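How to Bring Cleaning Robots Into a Workplace Without Making the Cleaners' Jobs Worse

Filed under: Facilities, Automation, Staff

The sales deck for the Fludik floor robot promised our building that cleaning would "run itself." I manage the cleaning crew at the Forsberg offices, and it has been running itself since September with exactly as many people as before. If your company is about to sign a similar contract, work through these steps first. I did most of them in the wrong order.

Step 1. Write down what the cleaners do now

I mean the tasks, one per line, with minutes. Ask the people who do the work. Bogumił Sowa's list for his floor had 14 tasks on it, and the robot's brochure covered 2 of them: vacuuming open floor and mopping open floor. Emptying bins, wiping handles, moving chairs and picking cable ties out of carpet were all still his.

Step 2. Measure the floor the robot can reach

Vendors quote total floor area. Ask for reachable area and make them show you how they got it. Walk the route at five in the evening, when the chairs are wherever people left them. Mark anything that will stop a machine or that it will go around:

- raised strips in doorways
- loose mats and anything with a long pile
- gaps beside cabinets
- cables, bags, shoes under desks

On our second floor the robot skipped every mat. Each skipped mat was logged as "completed with exceptions," and on the dashboard that still shows up green.

Step 3. Run a trial and time the hand work

Two weeks is too short. Ask for 40 nights and get the number into the contract. During the trial, have somebody note two things each shift: minutes spent on the machine (freeing it, emptying it, moving furniture for it) and minutes spent finishing the floor by hand. We had 113 stoppages in our trial. The vendor's report called them "assists," a nice word for a person walking down two flights of stairs.

Step 4. Keep the hand tools, and keep them good

This is where budgets get raided. Someone sees a robot on the books and cancels the order for new vacuums. Don't let them. The awkward bits left over are the slow ones, so the person doing them needs better equipment than before.

For mats and rugs, the method hasn't changed:

1. Pick up large scraps of paper first. They block the nozzle.
2. Set the nozzle flat on the pile and keep it flat.
3. Use both hands on the wand and move your feet instead of bending further.
4. Go over the mat in one direction, then across it.
5. Finish along the edges and the strip of floor beside any cabinet.
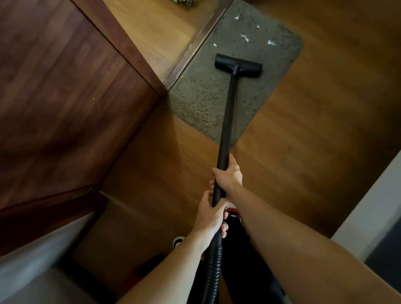 Put those minutes into the shift plan as real work. In our first plan they were listed as "touch-up," with no time against them, and people were staying late to do them. Nikola Sobczak, who handles the rota, went back and gave each mat its own slot. The complaints stopped in the same month, and so did the unpaid overtime.

Step 5. Decide who answers to the machine

Our Fludik sends its alerts through an app called Mokitz. At first they went to every cleaner's own phone, at all hours. Get one shared work phone, leave it in the supply room, and turn it off when the shift ends. If the robot gets stuck at 3 a.m., it can stay stuck until someone is paid to be there.

Ask about the camera data as well. Staff wanted to know who could see the maps and pictures, and it took the reseller, Flistovance, three emails to give us a straight answer — get yours in writing before the trial.

Step 6. Look at the savings again after the trial

Take the lease, add the minutes from Step 3 at the full hourly rate, and compare that to your old costs. Ours came out slightly higher. The long corridors do look better, and Bogumił says his shoulders are glad to be rid of them, so we kept the machine for those and sent back the second one. I'd put the lease renewal date in your calendar now, with a month's warning, and take your trial notes to that meeting.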